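3.2 What people do with their hands while they wait

I should say up front that I came to this topic by accident. My earlier work was on how café customers guess at waiting times, and I kept a second notebook for stuff that didn't fit anywhere. By the end of the Drutthorpe visits the second notebook was fatter than the first one, so I gave in and wrote the paper you're reading.

The question for this section is a simple one. When a small coffee counter gets a rush, how much of the delay comes from making drinks, and how much comes from all the little chores wrapped around the drinks? Most of the studies I read before starting lump the two together under "service time." I think that hides the interesting part. A flat white takes what it takes (the machine sees to that), but finding a lid, writing a name, wiping a drip and folding down the top of a pastry bag can stretch or shrink a lot depending on who's on shift and how the counter was set up that morning.

We worked at 4 counters, and I'm going to call them by the names of their streets or suppliers, as the owners asked: Gondgate, Drutthorpe, Mugo and Skedum. My co-author Kibet Were did the timing at the first two and I did the others. We logged 2852 orders in all. I'd hoped for 3000, but Mugo shut for a burst pipe and I wasn't going to pad the set with orders from some other place. For each order we wrote down when it was paid for, when the drink was poured and when it was handed over. The stretch between the last two is what I call the tail, and it's the tail I care about here.

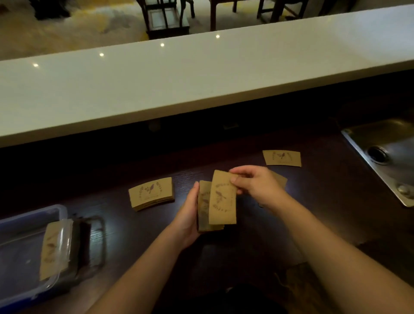
Figure 3. Cardboard cup sleeves being sorted by hand.

Tails turned out to be much lumpier than I expected. At Gondgate they were short and steady all through the morning, even with a line out the door. At Skedum they were short for a while, then suddenly long, then short again, and for weeks I couldn't see why. Kibet spotted it from the logs alone: the long ones came in bunches, and the bunches began whenever something on the counter had run out. Sleeves were the worst offender. They're curved, so they sit snugly one behind another, and you need thumb and finger on a corner to get just one, as in Figure 3. That's no trouble at all on a quiet afternoon. In a rush, with a hot cup in the other hand, it's a pain, and every barista I talked to had their own trick for it — fanning the stack, flicking it, setting singles out along the shelf before opening.

Lids had the same problem on a smaller scale. Names on cups didn't, which surprised me. I'd have bet money on names being slow, but people write them while the customer is still talking, so they hardly touch the tail.

To check that I wasn't fooling myself, I pulled 300 orders at random and had Kibet code them again without seeing my notes. We disagreed mainly on takeout orders with food, where it's hard to say which chore the person is waiting on. I've left those out of the comparison in Section 3.3 and put them in the appendix, along with the ones where a customer wandered off and had to be called back.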